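Two Arms, One Table
The Otley robotics club spends its second year on small household objects

The Otley club meets in a single room on the upper floor of the Barasa building, and most of its 15 members work on one machine. It is a two-arm cell with a black tabletop and black cloth on the sides. The students call it Tolia.

The first year went into mechanics. Pascal Eichhorn, who advises the club, had the students assemble the arms, route the cables and write the joint limits themselves. The limits file is now in its tenth version. "They set them too wide, then too narrow," Eichhorn says. "Both are useful to see."

This year the subject is grasping. The entry rules for the Prollton student meet ask for a pair of arms that can sort and hand over household items under human control, with a log of every attempt. Each session starts with a homing routine and a check of the wrist cameras. Two students then drive, one per arm, and a third keeps the log. A session runs to 10 trials per object before the drivers change places.

The log stood at 1,686 trials on August 16, 2022. Of these, 109 are marked "unclear," meaning the drivers and the logger disagreed on whether the object had been held. Jouko Heinonen, a second-year member, wrote the rule for such cases: the wrist view decides, and if the wrist view is blocked the trial is repeated.

Soft and glossy items take the most time. Grip force is set by motor current, and a value that works on a rigid cup will flatten a piece of rubber. Heinonen keeps a table of current limits by object — over half of them were changed in the past month. Handovers add a timing problem, as neither driver can feel what the other arm is doing.

The club plans to freeze its software two weeks before the meet and use the remaining sessions for driving practice only.
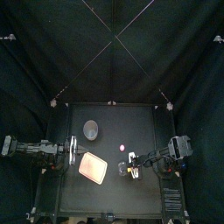
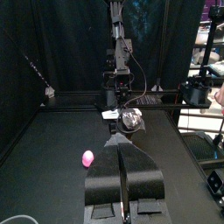
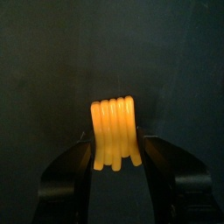
From top: the two-arm cell, the tabletop at gripper level, and a yellow-orange coil between the fingers of a gripper.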